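Home | Set-up | Operation | Open days | Service | Contact
Print this page | E-mail this page

Section 5. Running a hand-held gripper demonstration for visitors

5.1 Scope

This section covers the demonstration of the Plaltel hand-held gripper pair during a visit or open day. It assumes that the station has been installed and that the demonstrator has passed the Kemmont operator check. For first installation, see Section 2. For replacement of finger pads, see Section 7.

The procedure was revised after the March open day at Gulholm and replaces the loose sheet formerly kept with each kit.

5.2 Staffing

Two trained people are needed for each session. The demonstrator sits at the table and handles the grippers. The host speaks to visitors, watches the cables and stops the session if required. Neither should take on the other's job while a recording is running.

Visitors are admitted in groups of five or fewer. At Gulholm the limit for the room is 32 people, staff included.

5.3 Preparing the station

1. Place the table on a level floor with its long edge clear of the walkway. Wipe the top.

2. Set the chair so that the demonstrator can reach the middle of the table without leaning.

3. Run the gripper cables down on one side only. Leave enough slack for both hands to reach the far edge.

4. Place the power strip where visitors will not walk. If a lead must cross the walkway, cover it.

CAUTION: Do not hang the grippers by their cables, even briefly. Damage to the strain relief is not covered.

5. Check that all faces of both marker cubes are clean and undamaged. Use a dry cloth. Solvent lifts the print.

6. Connect the left gripper, then the right. Wait for the green indicator on each.

NOTE: If one indicator stays dark for longer than 31 seconds, disconnect both grippers and repeat step 6. Reconnecting one alone may swap left and right in the recording.

7. Start the Mazandarani recorder and confirm that the session name ends in -V. Recordings without this suffix are stored with the working data and have to be taken out by hand.

5.4 Starting position

The demonstrator sits square to the table with both feet on the floor. Hold one gripper in each hand, extended forward over the tabletop, with the cubes uncovered by sleeves or fingers. Forearms may be bare or covered, but loose cuffs must be fastened back.
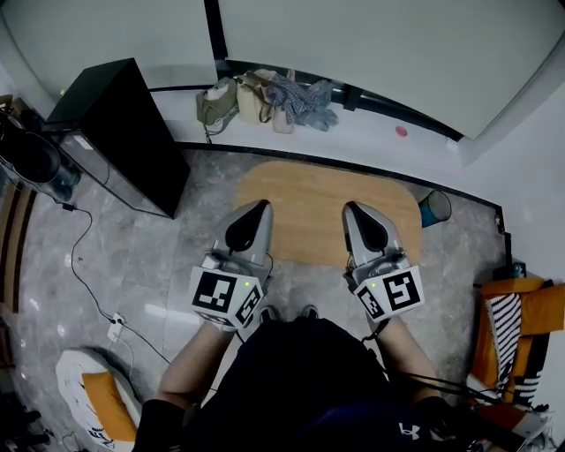 Hold this position until the host has finished the opening remarks. The recorder uses the first still period to set its zero point, and a restless start gives a path that drifts to one side. If the drift is visible on the host's screen, stop and begin again — it cannot be corrected later.

5.5 Giving the demonstration

1. Open and close each gripper once, left first. The host names each movement as it is made.

2. Place the demonstration objects on the table. Soft objects are preferred with young visitors.

3. Pick up one object with the left gripper and pass it to the right. Keep both cubes facing upwards during the handover.

4. Set the object down and return to the starting position.

5. Stop the recorder and play the path back at half speed.

CAUTION: Visitors must stay behind the demonstrator during steps 1 to 4. A hand between the finger pads can be pinched.

Visitors may try the grippers once playback has ended. Start a separate session for each visitor. Do not enter visitors' names.

5.6 Closing down

Disconnect the right gripper, then the left. Coil the cables loosely and return both grippers to the case. Enter the session count in the log. Finger pads are inspected after every 1,000 closures — the recorder shows the running total under Service.

Faults found during a visit are reported to Shahram Azimi at Kemmont. Questions on booking go to Parisa Jalali.

Section revised 11/25/22. Text: Soudabeh Nouri. Checked: Babak Nikzad.

Related items
Section 2. First installation
Section 7. Replacing finger pads
Visitor notice for door display
Gulholm open day: room plan and walkways
Mazandarani recorder: session suffixes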